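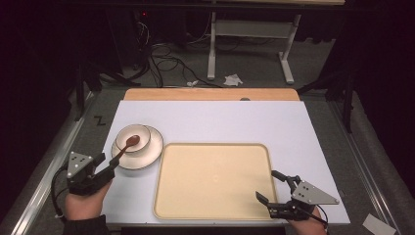

Von: Margus Petrauskas
An: Liste Gläubiger und Anleger Rebane
Betreff: Re: Rückzahlung der Einlagen bei der Rebane-Sparkasse, Schreiben vom April

Liebe Mitglieder der Liste, lieber Suleiman,

ich antworte etwas verspätet, ich musste zuerst das Schreiben des Abwicklers ganz lesen, und zwar in zwei Sprachen, denn die deutsche Fassung ist an einigen Stellen nicht dieselbe wie die englische. Entschuldigt bitte auch mein Deutsch, ich schreibe diese Sprache seit vielen Jahren im Beruf, aber vor allem in Tabellen.

Suleiman Igwe schrieb:

> Hallo zusammen,
>
> ich habe gestern die Mitteilung von Fidbridge bekommen, wie wohl die
> meisten hier. Wenn ich es richtig verstehe, bekommen wir von den
> nachrangigen Einlagen jetzt 56 Prozent und der Rest wird in
> Besserungsscheine umgewandelt, über deren Wert kein Wort drinsteht.
> Bei mir geht es um 3748 Euro, das ist kein Vermögen, aber ich habe
> das damals als Festgeld gekauft und nicht als Wette.
>
> Meine Fragen:
> Muss ich zustimmen? Was passiert, wenn ich gar nichts zurückschicke?
> Und weiß jemand, ob die Filiale in Flotthorpe noch Auskunft gibt? Am
> Telefon lande ich immer nur in der Warteschleife von Lescombe.
>
> Ich bin ehrlich gesagt kurz davor, den Zettel einfach zu
> unterschreiben, damit die Sache ein Ende hat.
>
> Gruß
> Suleiman

Zu deiner ersten Frage: nein, du musst nicht zustimmen. Das Schreiben ist ein Angebot. Der Satz auf der ersten Seite, »die Umwandlung erfolgt nach Maßgabe der beigefügten Erklärung«, klingt zwar so, als ob alles schon beschlossen wäre, aber die beigefügte Erklärung braucht deine Unterschrift. Im englischen Text steht dort »will be effected upon receipt of«, also erst nach Eingang. Ich halte das für einen Fehler bei der Übersetzung und nicht für böse Absicht. Ich habe Fidbridge trotzdem gebeten, eine korrigierte Fassung zu versenden, und warte noch auf die Antwort.

Zur zweiten Frage, was geschieht, wenn man nichts zurückschickt. Dazu gibt es im Anhang die Ziffer 2, die man leicht überliest. Wer nicht antwortet, behält seine Forderung in der alten Form. Das heißt, sie bleibt nachrangig, sie wird nicht verzinst, und sie wird erst bedient, wenn die anderen Gläubiger ihr Geld haben. Wie lange das dauert, weiß ich nicht, und ich glaube auch keinem, der es zu wissen behauptet. Die Annahme des Angebots wird erst wirksam, wenn Inhaber von über 80 Prozent des gesamten Nennbetrags unterschrieben haben. Kommt diese Quote nicht zustande, fällt das Angebot für alle weg, auch für diejenigen, die unterschrieben haben.

Hier liegt für mich der wichtigste Punkt. Im Schreiben steht nicht, ob man in diesem Fall wieder genau dieselbe Position hat wie vorher. In der Erklärung verzichtet man nämlich »auf weitergehende Ansprüche aus der Vermittlung«. Dieser Verzicht steht in einem eigenen Absatz und ist nicht an die Quote gebunden. Wenn man also damals am Schalter falsch beraten wurde, und von mehreren in dieser Liste habe ich solche Geschichten gelesen, dann könnte man diesen Anspruch mit der Unterschrift verlieren, obwohl das Angebot selbst scheitert. Ich bin kein Jurist. Ich habe früher in der Kreditabteilung einer Bank gearbeitet und kann Bilanzen lesen, mehr nicht. Bitte fragt deshalb bei diesem Absatz einen Anwalt oder eine Verbraucherberatung, bevor ihr unterschreibt. Auch eine Rechtsschutzversicherung gibt manchmal am Telefon eine erste Auskunft.

Suleiman, du schreibst, du hast das Produkt als Festgeld gekauft. Hast du noch den Antrag? Es gab meines Wissens zwei verschiedene Formulare. Auf dem älteren steht in der Überschrift »Festeinlage« und das Wort »nachrangig« kommt erst auf der Rückseite vor. Auf dem neueren steht es vorne, unterhalb vom Zinssatz. Für die Frage der Beratung ist das ein großer Unterschied. Wenn du das ältere Formular hast, würde ich an deiner Stelle zurzeit gar nichts unterschreiben und zuerst die Auskunft einholen.

Die Filiale in Flotthorpe hat noch vormittags geöffnet, aber sie nimmt nur Kontoauflösungen an und beantwortet keine Fragen zu den Einlagen. Ich war selbst dort. Die Dame war sehr freundlich und hat mir die gleiche Telefonnummer gegeben, die im Schreiben steht. Besser funktioniert der schriftliche Weg. Auf meinen Brief an die Abwicklungsstelle in Lescombe habe ich eine brauchbare Antwort bekommen, mit einem Kontoauszug zum Stichtag und mit der Bestätigung der Forderungshöhe. Bitte gebt im Brief die Depotnummer an und nicht die Kontonummer, sonst kommt er ohne Bearbeitung zurück, das ist mir beim ersten Mal passiert.

Noch eine Bemerkung zu den 56 Prozent. Diese Zahl bezieht sich auf den Nennbetrag ohne die aufgelaufenen Zinsen. In der Beispielrechnung auf dem Beiblatt sind die Zinsen aber in der ersten Zeile mit enthalten und verschwinden dann in der dritten, ohne dass es erklärt wird. Wer also nur das Beiblatt ansieht, rechnet sich zu viel aus. Ob der Satz fair ist, kann ich nicht beurteilen, solange der letzte geprüfte Abschluss von Rebane nicht veröffentlicht ist. Der Abwickler hat ihn für April angekündigt, ich habe ihn bisher nirgends gefunden. Falls jemand ihn besitzt, wäre ich für eine Kopie sehr dankbar, auch eine schlecht eingescannte.

Und eine Bitte an alle: schickt keine ausgefüllten Erklärungen an die Liste. In der vorigen Woche waren zwei dabei, mit Bankverbindung und Unterschrift, und das Archiv kann jeder lesen, der angemeldet ist. Ich habe den Verwalter der Liste gebeten, die Anhänge zu löschen.

Mit freundlichen Grüßen
Margus Petrauskas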